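Munteanu Laboratory, Taltetthorpe. An update on the Clusis garment-handling collection, which entered its second stage in January. 1/6

The collection now holds 627 accepted episodes toward a target of 1,000. Each episode covers one garment and one clothes rack, and is recorded under operator control from start to finish. 2/6

Episodes are reviewed by a second operator before acceptance. Those with missing joint data or a dropped camera stream are removed. Failed grasps are kept and labeled as such. 3/6 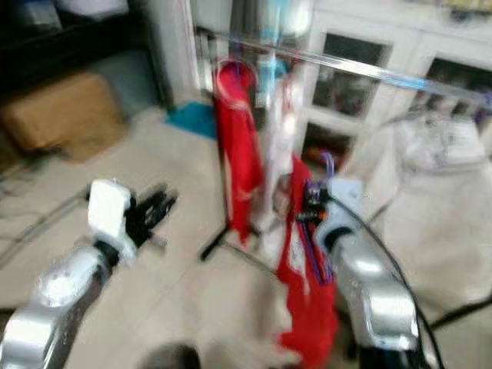 Variation in the training examples is the main concern of this stage. The first-stage policy performed well on single garments and poorly on crowded rails. Operators are therefore asked to work with pieces of similar color hung close together, such as a red garment on a purple hanger held in the right gripper while another red one hangs from the rail. Hanger shape and color are also changed between sessions. 4/6

Labeling is carried out in Dusow, our in-house annotation tool. Version 7 adds separate tags for contact with the hanger and contact with the fabric, which earlier versions recorded as one event. 5/6

Partner groups may request the current episode list and the labeling guide through the laboratory office. Requests should state the intended use and the file format required. 6/6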